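Does a tidy table stay tidy? Project report, second draft

Group: Yesenia Alvarado and Orlando Puma
Supervisor: Tóth

1. What we set out to check

The Nimemum storage guide, which our course handed out in October, claims that small household things get put back more often if each has a fixed place at the rear of the work surface. It gives no source. It also says that boxes with a coloured front are "naturally returned to". We doubted both claims, the second one more, and we still do.

2. Things used

We kept to ordinary items: a glass pitcher, a bowl, cups, kitchen tools, a tray, blocks and a few toys. The wooden box with the red front was the only storage on the table with a drawer, so every claim about colour hangs on that one object. Orlando wanted a second box with a plain front. We did not get one in time, and it shows in the results. 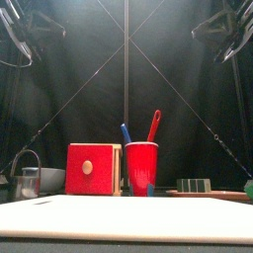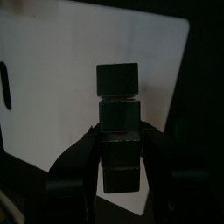
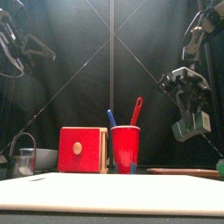
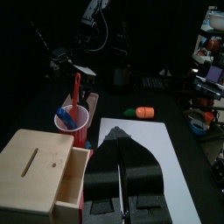
Table session, items at different points.

3. Method

One round lasted 32 minutes. A thing was marked "home" if it ended in the place written on the plan and "away" if it was anywhere else. We had no category for nearly home, which was a mistake. A bowl a hand's width from its spot scored the same as a bowl at the far end. Over all rounds we made 654 marks, and 50 of those were thrown out after we disagreed on them and could not settle it.

4. Results, such as they are

Large things did well. The pitcher hardly ever scored "away", but it is tall and awkward, and people may simply have avoided moving it. That says little about fixed places. Toys and blocks did badly with or without a plan.

The drawer was the worst of all. Things went in and were then forgotten, and a drawer left open was counted as "away" by Yesenia and ignored by Orlando for the first 250 marks. We have left those marks in. Taking them out makes the guide look better, and we could not agree that this was a fair reason to keep or drop them.

5. Doubts

The Grodell checklist we borrowed for scoring was written for school cupboards. Tóth asked whether it measures tidiness or only obedience to a plan, and we have no good answer. On red fronts we can say nothing at all. Before the final version we want a plain box, a third category and a scorer who has not read the guide.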